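Prellow Under-Shelf Speaker Mount with Cable Channel

The Prellow mount holds a compact wireless speaker beneath a shelf or wall cabinet, leaving the surface below it free. It consists of a steel top plate, a sliding cradle and a rear cable channel. The speaker hangs upright in the cradle and slides out toward the front for cleaning or relocation. No adhesive is used at any point.

Two cradle widths are supplied in the box. The narrow cradle fits the Honura Mini and speakers of similar footprint. The wide cradle fits the Honura One and the Clistent C series. Check the base dimensions of your speaker against the fit chart before ordering - the cradle arms do not bend and should not be forced.

The top plate attaches with four wood screws (included). Minimum shelf thickness is 18 mm. For thinner shelves, use the through-bolt kit, sold separately. Glass shelves are not supported.

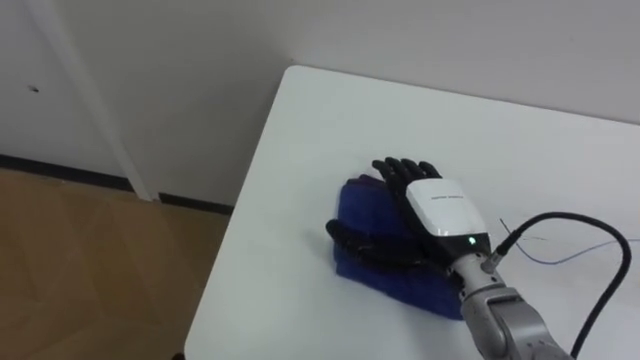 Folded blue cloth on a white tabletop.

The cradle is lined with silicone pads that limit vibration transfer into the shelf. At high volume, some resonance may still be noticeable in hollow cabinets. Moving the plate closer to a side panel usually reduces it. The pads can be removed and washed in warm water with mild soap. Let them dry fully before refitting.

The cable channel accepts flat and round power cords, including molded right-angle plugs. It opens along its full length, so the cord does not need to be threaded. Leave a short loop behind the speaker if you plan to slide it out often.

Specifications

Material: powder-coated steel, silicone
Finish: matte white or matte black
Weight of mount: 825 g
Cradle travel: 30 mm
Supplied cable ties: two
Tools required: Phillips screwdriver, drill for pilot holes
Part number: PR-705

In the box: top plate, narrow cradle, wide cradle, cable channel, screws, cable ties, printed drilling template.

Compatibility note: the Phromma desktop speaker has a curved base and requires the Phromma adapter ring. The ring adds to the overall height, so measure the clearance under the shelf first.

Fit questions go to Bernadette Mulcahy in product support. Please include the speaker model and the shelf thickness. Black finish is back in stock in October.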